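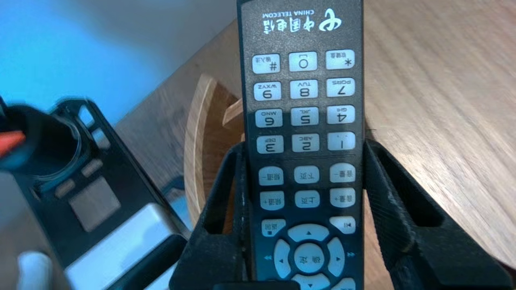 Build the gripper last

Most people who start a robot arm at home start with the part that grabs things. I did it that way at first, and I think it's a mistake.

My first arm was built in December in the shared workshop at Arkport. I spent 6 weeks on the fingers and one weekend on everything behind them. The fingers were fine. The shoulder sagged, the base crept across the table, and the wrist had enough play that the same command put the fingertips in a different spot each time. Nice fingers don't help when they arrive in the wrong place.

The second build, which I call Nedulis, went the other way. Base first, bolted down. Then the shoulder and elbow, run with a dead weight on the end until I trusted them. The fingers I have now are plain black plastic with some texture on the inside face. They took two evenings.

I also think home builders test with the wrong objects. Foam cubes are forgiving, and an arm that can lift a foam cube 100 times has told you very little. A TV remote is a better test. It's long, it's smooth, the weight is rarely in the middle, and it has buttons you would like to avoid mashing. It can also be picked up the wrong way around, and then your software has to deal with an upside-down keypad. Every house has one.

The usual argument against my order is that a gripper is fun and a base is boring, and people quit boring projects. That's fair. I know of four arms at our shop that never got past the base. I know of eight with beautiful hands that can't hold still, and those are on the shelf too.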